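Nillico Table Workshop – Gallery

Trays, Bags and Small Goods on the White Table

Welcome to the gallery of our small workshop in Lallberg. We are a hobby group that studies how dry goods are portioned and packed at home: salt, sugar, rice, beans, everything which is poured and then must be kept somewhere. This page was last changed on 16/07/2023.

Many visitors wrote to us that they want to see the table before they join. For this reason the page has more words than a usual gallery. I wrote a line or two for each part of the work, and I hope the language is clear enough.

The table
We work on a light surface. Spilled grains of salt are hard to see on it, this is true, but dark beans and lentils are seen immediately, and the members like how bright the room becomes. In November, when the afternoons are short, it makes a real difference.

The trays
In the beginning we used soup plates. A plate is too wide and too low, and sugar goes over the rim as soon as somebody moves it. Later we bought a set of 18 plastic trays from Hattori, the household shop near the station. They were cheap and they stack well. Two of them got cracks during the first winter and we now keep buttons in these.

The bags
Salt and sugar come to us in plastic bags of different sizes. We ask everyone to bring the goods in the bag from the shop, with the label still on it. Once a member brought sugar in a jar without a name, and we had a very salty cake – it was not sugar.

Pouring
Cut a small corner of the bag, not the whole top. Hold the bag low and pour slowly along the long side of the tray. A heap in the middle looks nice but it is difficult to level afterwards.

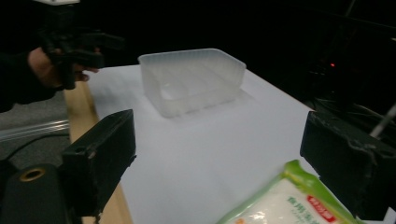 Frosted tray on the white surface, with a bag of white grains lying near it. The cloudy plastic lets the light through, and the rounded corners are easy to wipe clean.

Flatel wrote to us under the old version of this page that rounded corners are also easier for a spoon, and that in a tray with sharp corners the last sugar always stays behind. The same message asked if we wash the trays in a machine. We wash them by hand with warm water and a little soap, and we dry them standing on the short side. A tray which is even a little bit wet makes the salt stick together, so please be patient with the drying.

Leveling
For leveling we use the back of a butter knife. Start from the far side and pull toward you, two or three times, without pressing. Children do this part very well, and they ask to do it again when the tray is already perfectly flat.

Weighing
Our kitchen scale stands on the shelf beside the window. The usual task for new members is to divide 1000 grams of sugar into small portions, by hand first and with the scale second. My own first portions were terrible. One was 72 grams and its neighbor was almost double, and I was sure that they were the same.

Closing and keeping
An open bag is folded twice and closed with a clothespin. We tried rubber bands, but they become dry and break after some months. Salt is kept on the lower shelf and sugar on the upper one, and both shelves have a paper label in large letters. Beans and rice have their own box under the bench.

Cleaning the table
First a dry brush, then a damp cloth, never the opposite. If sugar becomes wet it spreads over the whole surface and you will feel it with your sleeves the next day. The white surface shows rings from tea cups very quickly, therefore drinks stay on the bench by the door.

What we still look for
We would be glad for a few trays with lids, in a size similar to the ones we have. Small scoops are also welcome – metal or plastic, it does not matter, only the handle should not be too long. If you have a spare scale which works, please write to us before you bring it, because our shelf is narrow.

Visiting
The workshop room is on the ground floor, the second door after the bicycle stand. You can come without a reservation and watch, or sit down and work with us. Aprons are hanging behind the door. Please wash your hands before you sit at the table and leave wet umbrellas outside.

Older galleries can be opened from the Nillico start page. The one about dried beans is the longest, and it also has the recipe for the soup which many of you asked for.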